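How a Robot Learns to Tidy a Table (Before It Has Ever Touched One)

By Mabli Wynne, for the Tresard Robot Club kids' pages

Have you ever had to learn something by doing it over and over again? Tying your shoes, maybe, or riding a bike. The first tries are wobbly, and then one day your hands just seem to know what to do.

Robots can learn that way too! At our club we have been teaching a robot arm to pick things up from a table and put them where they belong. We named our project Drikow, after a noise the arm made when Cosimo Fiore first plugged it in. (It really did go "drrri-KOW." We fixed it with one screw.)

The funny part is that most of Drikow's practice doesn't happen on a real table. It happens inside a computer.

What is a simulation?

A simulation is a pretend world that follows rules. If you have played a video game where a ball rolls down a hill, you have already seen one. Somebody told the computer how heavy the ball is, how steep the hill is, and how things fall. The computer works out the rest, many times every second.

Our pretend world is a room with a white table in it. We can put anything we like on the table: a plant, a tissue box, a trophy. Then we let the pretend arm have a go. If it knocks something over, we press a key and start again. No broken flowerpots and no dirt on the carpet!

Practice in the computer is also fast. In August we left the program running while everyone went home for dinner, and by the next morning the arm had made 3,000 tries. Imagine trying to ride your bike 3,000 times in one night. Your legs would never forgive you.

Why would a trophy be hard?

Try this at home. Find a cup with a stem, or an egg cup if you have one, and lay it gently on its side. Now pick it up using only your thumb and one finger. Where did you grab it? Most people go for the stem. But you could also pinch the rim, or hold the edge of the base.

You made that choice in less than a second. A robot has to work it out from what its camera tells it. Which part is the stem? Which way is the cup facing? If I squeeze here, will the whole thing swing around and slip?

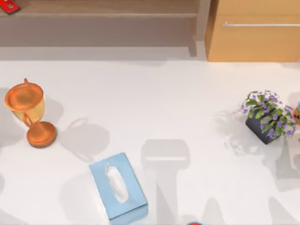
Every object has its own puzzle. A tissue box has nice flat sides, but if the robot aims for the tissue it will only pull the tissue out. A potted plant should be held by the pot, because leaves bend and flowers come off. Carmela Tedesco, who looks after our list of objects, likes to mix easy things with tricky ones, so the arm can't get lazy and use the same grab for everything.

Watch out for shadows

Shadows are one of my favorite problems. You know a shadow is flat, and you would never try to pick one up. To a computer, though, a picture is a big grid of colored dots. A gray patch on a white table might be a shadow, or it might be a gray thing lying there.

In the first version of our program, the arm kept reaching for shadows and closing its fingers on nothing at all. We laughed a lot that afternoon. Then Lucrezia Barbieri had a great idea – move the pretend lamp to a new spot before every try. The shadows changed shape and place each time, but the real objects stayed solid. After plenty of practice the arm began to leave the shadows alone.

Keeping score

We wrote down how every kind of grab went. On our first big test, we gave the arm 87 tries with the trophy. It dropped it so often that Cosimo made a sad trombone sound play each time, and then we had to ask him to turn it off. On the next test we gave it 80 tries, and it was much better at finding the stem.

Altogether we saved 1,319 good grabs. The arm uses those as its lessons, a bit like looking back through your best homework before a quiz.

From pretend to real

Now comes the exciting bit. We have copied what Drikow learned onto our real arm, and this month we start trying it with real objects. Real tables are harder. Sunlight comes in the window, things are slippery, and somebody always bumps the table.

If you want to think like a roboticist, pick three things from your kitchen that won't break. For each one, draw where you would grab it, then draw a place where it would be a bad idea to grab. Bring your drawings to the club and we will try your ideas on the pretend arm first!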